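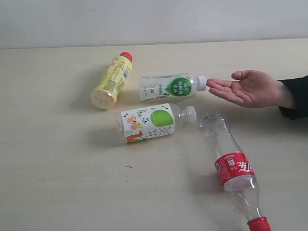
Ledetti canteen and vending area – quarterly inspection
Site: Cliltley, ground floor
Inspected by: Ilango Thevar
April 2023

1. Fire exit route clear to full width
Pass. Measured 800 mm at the narrowest point, by the tray rack.

2. Extinguishers in date, pins and seals intact
Pass. Bracket on unit 2 loose – refix.

3. Fridge temperature log complete
Fail. Entries missing for two shifts. Display read 3 °C at time of check.

4. Vending machine secured to wall
Pass. Hareck unit, asset 318. Lower fixing replaced since last visit.

5. Portable appliance labels current
Part. Kettle and toaster in date. Microwave label unreadable, retest by June.

6. Floor covering sound, no trip hazards
Fail. Joint lifting at the servery door. Taped for now – Gunawan to quote for a new threshold strip.

7. Drinks stock rotated, damaged containers withdrawn
Pass. Oldest dates at front.

8. Recycling bins lidded and labelled
Pass. Lid hinge stiff on the plastics bin.

9. First aid box contents against list
Part. Eyewash short by one.

Items 3 and 6 carried forward.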